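Llevaba semanas aplazando el cambio de papel en la mesa del taller. Lo cubro de blanco porque trabajo con piezas pequeñas y sobre la madera no las encuentro. El rollo que compré en noviembre en Patmont trae 20 metros y me costó menos que el de Hirano, que además venía muy encerado y no absorbía nada.

El procedimiento es siempre el mismo. Retiro las cajas, enrollo el papel viejo hacia dentro para que no caiga la suciedad y paso un trapo seco. Después corto el tramo nuevo a 205 centímetros, que es el largo de la mesa más lo que doblo por los lados. Lo sujeto con cinta de carrocero, nunca con chinchetas.

Antes de tirar un papel me gusta mirar qué manchas tiene, por si alguna se puede evitar la próxima vez. 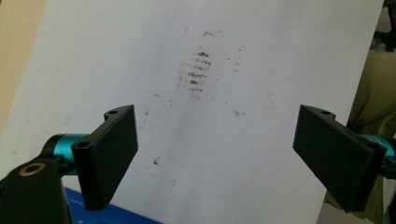 Rayitas marrones, una encima de otra, sobre el papel blanco.

No sé con seguridad de qué son. Mi primera idea fue el tinte nogal de Kamlow, que uso para los mangos y que se queda en los dedos aunque te los laves. También podría ser tierra de las macetas que dejo en esa esquina cuando llueve. Froté una esquina de la mancha con una goma de borrar y se extendió, así que no lo recomiendo.

Lo que sí me ha dado resultado otras veces es lo siguiente. Primero, brocha seca y suave, siempre hacia el borde, para llevarse lo que está suelto. Luego un paño apenas humedecido si la superficie lo aguanta. En papel no lo hago, se ondula y hay que cambiarlo igual. Las motas pequeñas salen casi todas con la brocha. Si se aprietan con el dedo, dejan marca.

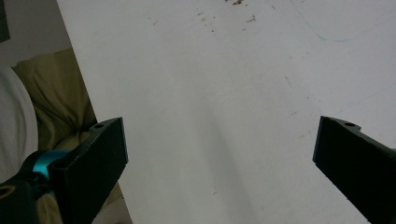
El aspirador de mano lo reservo para el final, con la boquilla estrecha y a poca potencia. Antes lo usaba al principio y levantaba el papel por las esquinas.

Para el tinte he puesto una bandeja aparte, de las de Tullia, con 2 compartimentos: en uno va el bote y en el otro los trapos usados. La referencia es la 488, por si alguien la busca. Es algo baja y los trapos asoman, pero cabe en el estante.

Me queda por cambiar el papel de la balda de abajo. Eso será cuando termine los mangos que tengo a medias.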